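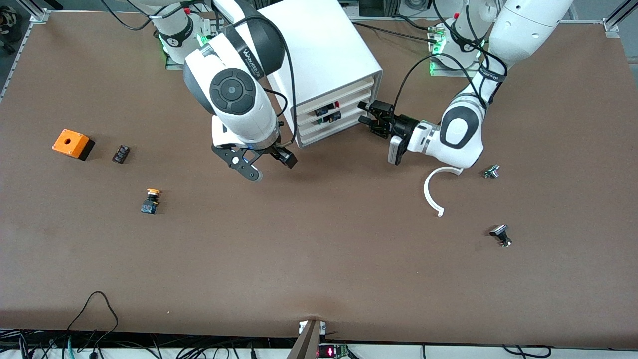
Werklow Storage Rentals: Frequently Asked Questions

How do I reserve a unit?
Call the office or fill out the form on our website. We hold a unit for 3 days without a deposit.

What sizes do you have?
The smallest is a closet unit for boxes and seasonal things. The largest takes the contents of a three-bedroom house. Dong-geon Nam at the front desk can help you choose.

When can I get in?
The gate opens at 6 a.m. and closes at 10 p.m. The office keeps shorter hours in December — check the notice on the door.

How much does it cost?
Closet units are $98 a month. Larger units are priced by size, and the current list is at the office.

Do I need insurance?
Yes. Your homeowner's policy may already cover stored items. If it doesn't, we sell a plan that covers up to $2000.

What can't I store?
Food, live plants, fuel, paint thinner, and tires without rims.

Who can rent?
Anyone 18 or older with a photo ID.

How do I move out?
Give us ten days' notice in writing, addressed to Buppha Wannasri. Sweep the unit and take your lock with you.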